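Left wrist camera stalls during two-arm runs

Jun 13, 2026
By the Rikar bench, Graltent shared workshop

Status: closed, one follow-up item open
Component: left wrist camera, USB path, Tovar control software
Severity: blocks unattended runs

Symptom

The left wrist stream freezes on its last image during runs where both arms are moving. The arm keeps going. Tovar reports no fault, the camera still enumerates, and the preview window shows a plausible picture that happens to be old. The first sign of trouble is usually the left gripper closing on empty air a few centimeters from the packet it was sent to get.

The right wrist camera and the head camera have not shown the problem. Single-arm runs with the left arm have not shown it either.

Setup

Rikar is two small arms on a common black rail, bolted at the front edge of the table. One camera per wrist, one at the head. All three cameras went into a single Flutari hub, with the hub on one port of the control PC. The motor bus has its own adapter on a separate port.

The task is putting groceries and small household items into a gray slotted basket. Item set at the time of the fault: cream pouch, small crinkled packet, Kleenex pocket pack, Nescafé 3in1 pouch, spaghetti, green-capped jar. Nothing in the set is heavy enough to load the arms noticeably.

Software was unchanged since February. The only recent hardware change was the left wrist cable, swapped for a longer one after the old one pulled tight at full reach.

Reproducing it

Home both arms. Start recording on all three streams. Run the standard basket routine with both arms enabled. The stall appears within the first few picks or not at all, and restarting the recorder clears it.

In the first batch of 66 picks the stall occurred in 5. That was too few to work with, so the remaining checks were done with the left arm commanded through a loop of full reach, wrist roll, return to home, while the right arm ran its normal routine. The rate goes up a lot under that loop.

Checks, in order

1. Software. Suspected the recorder thread first. Added a timestamp to the image at capture and a second one at write, and logged the difference. The writer was keeping up. It was being handed the same buffer repeatedly with a fresh write time and an old capture time. So the recorder was doing its job on bad input, and the old log had been hiding it by storing only the write time.

2. Exposure. The tabletop throws a pale glare band at the wrist cameras in some poses, and the long exposures used at night can drop the rate. Fixed exposure and gain by hand on both wrists and repeated the loop. The stall came back. Exposure was left on manual anyway, as the two wrist streams now match better.

3. Close approach. There was a theory that the stall happened when the camera was pushed up close to an object, with autofocus hunting and holding up the driver. These modules are fixed focus and the theory should not have survived reading the part list. Checked it regardless by parking the left wrist near the table and leaving it. No stall. The pictures at that distance are mostly blur, but they are current blur.

4. Bandwidth. Lowered the resolution on the head camera and left the wrists alone. The stall became less frequent. This cost most of an evening, as it pointed to the hub and the hub turned out to be only part of it.

5. Hub. Moved the left wrist camera off the Flutari hub to its own port on the PC. Fewer stalls again, still present with the arm at full reach and the wrist rolled outward.

6. Cable. Held the wrist still at home and flexed the new cable by hand near the camera plug. Stalled on the second flex. Repeated with the old short cable: no stall in several minutes of flexing.

The views below were saved from the rig. They cover the layout used for the reach tests and the range of distances the wrist cameras have to deal with. 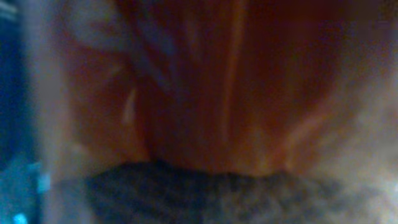
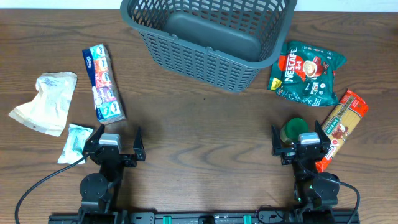
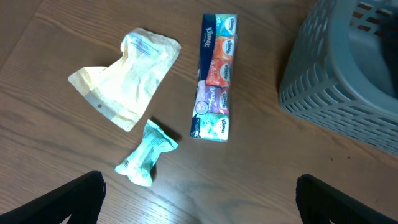

First: a wrist camera at very close range. Second: head camera, both arms and the full table. Third: a wrist camera over the pouch, packet and Kleenex pack.

Cause

Two faults stacked.

The longer cable has a stiff molded plug. With the wrist rolled outward the cable levers the plug sideways in the camera socket and the data pair drops for a moment. On a direct port the camera usually recovers. Through the hub, with three streams running, the recovery takes long enough that the driver gives up waiting and returns the last good buffer. Tovar then accepts that buffer as new.

The single-arm runs looked clean for a dull reason: the single-arm routine never goes out to the pose that bends the plug.

Fix

Cable: kept the longer one, added a strain relief at the wrist. It is a printed clamp on the back of the camera housing that grips the jacket 4 cm behind the plug, with a soft loop left between clamp and plug. The loop should hang on the outside of the arm. On the first try it was on the inside and rubbed the elbow joint.

Hub: head camera and right wrist camera stay on the Flutari hub. Left wrist camera has its own port. If the ports are ever rearranged, keep one wrist off the hub. Do not put it on the same controller as the motor bus adapter.

Software: Tovar now compares capture timestamps between consecutive images from each camera. If the capture time has not advanced after a set interval, the affected arm stops where it is and the log gets a line with the camera name. The preview window goes gray. The interval is in the rig config, under the camera section, and the default is on the cautious side.

The stop is a hold, with torque on. An early version cut torque, and the left arm came down on the table with the gripper open. No damage, but do not restore that behavior.

Verification

Ran the left arm reach-and-roll loop with the right arm on its normal routine for 51 cycles. No stalls. Then pulled the left wrist plug by hand during motion to confirm the stop. The arm held, the preview went gray, the log line was correct. Same test on the right wrist, same result. On the head camera both arms hold, which is intended.

Followed with a normal basket session at full head camera resolution. Missed grasps still occur on the small crinkled packet. Those misses have current timestamps on every stream and are a grasp problem. See the separate ticket.

Notes for anyone with old recordings

Recordings made before the capture timestamp was added cannot be checked by their times. Look for identical consecutive images in the left wrist stream while the left joint angles are changing. A script for this is in the tools folder. It flags a run and leaves the decision to you. A parked arm also gives near-identical images, so filter on joint motion first or the list will be useless.

Open item

The right wrist still has its original short cable and no clamp. It has enough slack for the present routine but will be tight if the basket is moved farther back. Print a mirrored clamp before changing the layout. The file for the left one is in the parts folder, and the mirrored version has to be re-sliced with the split facing up or the screw boss prints poorly.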